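Velov moves household kitting work to hand-held grippers at Donedside

DONEDSIDE, February -- Velov has extended its automation program at the Donedside site to the handling of mixed kitchen utensils, the company said. Staff who used to sort such items into holders by hand now carry out the task with two-jaw hand-held grippers, and the recorded motions are used to train the Janar handling system.

The current item set includes spoons, chopsticks and a perforated utensil holder, laid out on patterned cloth.

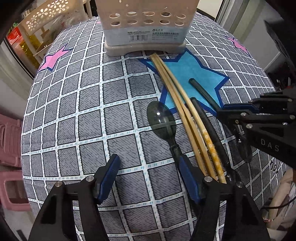
Changes to job roles

Thirty employees have moved from packing to operator positions. Each completed 7 hours of instruction before working alone. Shift length and base pay are unchanged, according to operations manager Parvathi Iyer.

"Long, thin items were the slow part of the line," Iyer said. "Operators now decide the grip point and the order of picks -- that knowledge used to stay with the individual packer."
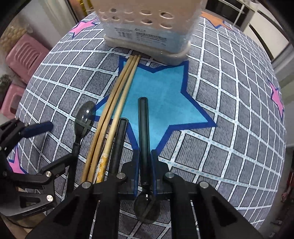 Operators also review their own recordings and reject those with a dropped item or a missed grip. The site has accepted 2873 recordings to date, covering 62 item types. Kiyoshi Ueda, who leads engineering for Janar, said finger pad wear is checked at the start of each shift.

Media contact: Vignesh Gowda, Velov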